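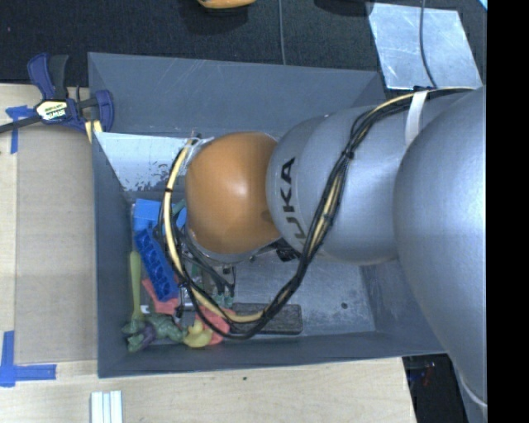 Arm over the test bin, mixed set gathered along the left and front walls.

Evaluation diary, Joseph site
Entry for 07/05/2021
Product under review: Benar bin picking kit, supplied on trial by Tevura

The cell was opened at the usual hour and the overnight log was read before power was applied. No faults had been recorded. The trial agreement with Tevura allows 60 days of use, and this entry covers the first session in which the mixed set was used in place of the single-item sets supplied with the kit.

The mixed set was put together at this site. It includes a toy duck, a green toy figure, blocks and several flat or long pieces that offer little to hold. The supplier was told of this choice in writing and raised no objection. Their reply noted that Benar is sold for parts of one kind at a time and that mixed bins are supported "within reason." The manual does not define the phrase, and we have asked for a definition.

The morning was given to setup. The bin was clamped to the table and the reference position was taught again. The instructions call for this step whenever the bin has been moved, and they are clear on how to do it. They are less clear on how to confirm that it has been done properly. The software shows a green bar at the end of the routine, and the same green bar appears if the routine is left early. This was reported to Tevura by the support form and given a ticket before noon.

Attention was then given to the cable and hose routing. The dress kit offered with Benar was not part of the trial order, and the bundle on our arm is held with ties and a strap. It runs in a wide loop under the orange joint, and the loop comes low when the wrist is taken down into the bin. Reaches toward the left wall were therefore run at reduced speed. The planning software has a field for cable clearance, but it accepts one value only and applies that value to the whole arm. A larger value protects the loop and also rules out most of the corner positions. We settled on 39 millimeters for the day and have recorded the setting in the site file.

The afternoon session consisted of 20 attempts under the supplier's standard program, with the items returned to the bin by hand between attempts. Results are held in the run sheet and will not be repeated in full. In general terms, the blocks and the duck were handled well. The long blue piece with the recesses was found by the software each time, but the suggested grasp was often placed over a recess. The flat red pieces were passed over. The shiny sheet at the back of the bin was read as part of the floor on 6 attempts, and on the others it was not reported at all. Tevura has said that reflective material is a known limit of the present release.

Cycle time was not scored. The program pauses for a license check at the start of every run, and the pause varies too much for a fair figure to be given.

The teaching screens deserve a favorable note. Staff who had not used the kit before were able to load a program, change the bin size and save the result without opening the manual. The same cannot be said of the export function, which wrote the run sheet with its columns out of order on two occasions.

A comparison with Hasta was requested by the purchasing office. Hasta was reviewed at this site under an earlier program, using other items and a different bin, and the two sets of results should not be placed side by side. If a comparison is still wanted, the mixed set will have to be run again on both products. An estimate of the hours needed has been sent.

Items carried forward:
Written definition of mixed bin support, from Tevura.
Answer to the ticket on the green bar.
Price of the dress kit, quoted apart from the main package.
A second run with the metal sheet taken out, all other settings unchanged.

The cell was powered down and locked at the close of the session. The key was returned to the front office and signed for.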